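Papel artesanal

Papel artesanal é o papel formado folha a folha, à mão, a partir de uma suspensão de fibras vegetais em água. Distingue-se do papel industrial pela ausência de máquina contínua e pelas bordas irregulares, chamadas barbas, que resultam do contato da polpa com a moldura. É usado em encadernação, gravura, aquarela, restauração de documentos e embalagens de pequena tiragem.

Matérias-primas

As fibras mais comuns são o algodão, o linho, o cânhamo, a bananeira, o sisal e a amoreira-do-papel. Também se emprega papel usado, desde que tenha pouca tinta e nenhum revestimento plástico. Fibras longas dão folhas resistentes ao rasgo; fibras curtas produzem superfícies mais fechadas e uniformes. O algodão, quase todo celulose, dispensa o cozimento prolongado exigido por talos e cascas, que contêm lignina. Quando a lignina permanece na folha, esta tende a amarelar com a luz.

Preparação da polpa

As plantas são cortadas em pedaços, deixadas de molho e cozidas em solução alcalina, em geral de carbonato de sódio, por cerca de 3 horas. Depois são lavadas até que a água saia limpa. O refino pode ser feito com macete, em moinho de facas ou em pilha holandesa — tanque oval com um cilindro de lâminas, difundido na Europa a partir do século XVII. Quanto mais longo o refino, mais densa e translúcida fica a folha.
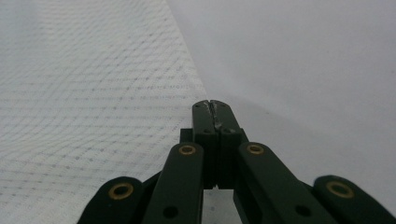

Formação e secagem

A polpa é diluída numa tina e recolhida com um molde de tela, sobre o qual se apoia uma moldura solta. O papeleiro mergulha o conjunto, ergue-o na horizontal e o sacode de leve para entrelaçar as fibras. Retirada a moldura, a folha é transferida para um feltro úmido, operação conhecida como deitar. Uma pilha de 50 folhas, intercaladas com feltros, segue para a prensa. A secagem se faz em varais, sobre placas lisas ou entre mata-borrões trocados diariamente.

Na técnica japonesa, a polpa recebe uma mucilagem vegetal que retarda o escoamento, e o molde é mergulhado várias vezes. O papel assim obtido, fino e flexível, é muito procurado por restauradores.

Acabamento

Para receber tinta sem borrar, a folha precisa de cola. A encolagem interna é feita na tina; a externa, por imersão em gelatina ou amido depois da secagem. O alisamento, quando desejado, é feito com pedra polida ou calandra. A gramatura varia conforme o uso: papéis para aquarela costumam ser bem mais pesados que os de escrita.

Conservação

As folhas devem ser guardadas na horizontal, longe da luz direta, com umidade relativa próxima de 50%. Pastas de papelão ácido mancham as bordas e devem ser substituídas por material de pH neutro ou alcalino.

Ver também: gramatura; marca-d'água; mata-borrão; pergaminho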